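Course: Practical Robot Handling 2
Handout 4 – Rules for the tabletop picking bench
Prepared by Yiğit Güler, with corrections from Tegan Whitelaw

14 shares | 3 comments

Please read this handout before you come to the bench. In the last course many students learned the software very well but forgot the simple rules, and then we had to throw away their recordings. I do not want to repeat this. The rules below are our own course rules, which Tegan and I wrote together. They do not replace the safety sheet from Handout 1, which you have signed.

1. What we mean by an episode

An episode is one complete attempt, from the moment the arm leaves its start position until it comes back there. If the object falls, it is still an episode, and you must keep it. Last year some groups deleted their failed attempts because they felt ashamed of them. Please do not do this. A set of data without failures gives a false idea about how the gripper works.

Each group should deliver 70 episodes before the end of July. From all groups together we hope to reach 3,000, and these will go to the shared folder called Ivar. Every student has the right to read this folder, but only Trudy Tomoana can write in it. Send her your file list when your group is finished.

2. Before power is on

Check the emergency stop first. One person presses it, and the other person looks at the panel to see the red status. Then change places and do it again. I know that this seems too much, but the person who has never pressed the button is slow to find it.

Long hair must be tied, sleeves must be closed at the wrist, and nothing may hang from the neck. This includes the student card.

The working area is marked on the floor. When the arm has power, no part of your body goes inside the line. If you must move an object by hand, put the controller in hold, say "hand in" loudly, and wait until your partner answers "holding." Only after the answer you may reach. When you finish, say "hand out." We use the same words in every group, so that a visiting student from another group understands them too.

3. Single-object trials

Start every session with one object only. Choose one with a shape that makes the direction of the grip important. The eggplant is good for this exercise: it has a wide round end and a narrower stem end, and it often lies at an angle to the fingers. Before you close the gripper, decide where you will hold it and write the decision in the log. "In the middle" is not a sufficient answer. Write which end is nearer to the grip and how the fingers are turned.

With a shiny surface you should also look at the reflections in the wrist view. Bright spots on the skin can confuse the edge detection, and if this happens, write it in the column for remarks. Do not move the lamp in the middle of a series. If the lamp must be moved, close the series and open a new one.
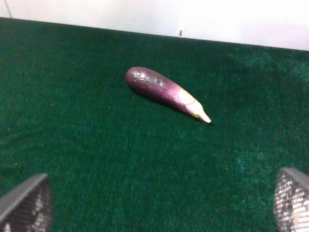 4. Trials with several objects

After 30 single-object episodes you can continue to mixed sets. The purpose of a mixed set is to give the gripper different materials and heights in one layout. A whiteboard eraser, a small white plastic cup with a handle and a snack in clear film make a useful set. The eraser gives a simple block shape, the cup has an opening and a handle, and the film reflects the light in stripes.

Rules for the layout:

– Leave open space between the objects. The fingers need room on both sides, also when they are fully open.
– Turn the objects in different ways between episodes. Students like to put everything parallel to the table edge, and then the program learns only this.
– Name the target in the log before the arm moves. If it picks another object, this is a failure, even if the grip was beautiful.
– Do not open packaged food. It is bench material and is not for eating, also not after the session. 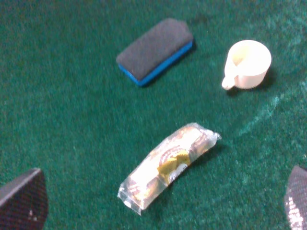 5. Force and speed

Begin with the lowest force setting and increase it one step at a time. For soft or thin things, such as wrapped food, stay at the low setting and accept that some grips will slip. A damaged object must be reported and replaced with the same type, and the change goes into the log.

Speed stays at the training value. Clem Quinlan has the password for the higher values, and he will not give it to you before the practical test. Please do not ask him by e-mail.

6. The log

Write the log during the session and not from memory in the evening. Every line needs the episode number, the names of both operators, the target, the force step and the result. For the result use only these words: held, slipped, missed, stopped. If you stopped the arm yourself, write why.

If you make an error in the log, draw one line through it and write the correct word beside it with your initials. Correction fluid is not allowed.

7. When you leave

Bring the arm to its start position, switch off the power, and put all objects back in the gray box. Check the finger pads with your eyes for dirt or loose edges. Damaged pads go in an envelope to Tayla Ormsby in room 326, with your group name on it.

Questions about this handout can be asked at the start of the next session. For the test you must know sections 2, 4 and 6 well.

Related items
Handout 3 – Coordinate systems and the wrist view
Handout 5 – Calibration with the Domach plate
Reading list: Þórarinsdóttir, chapters on grip planning
Gastier controller: short guide for beginners
Practical test: how to prepare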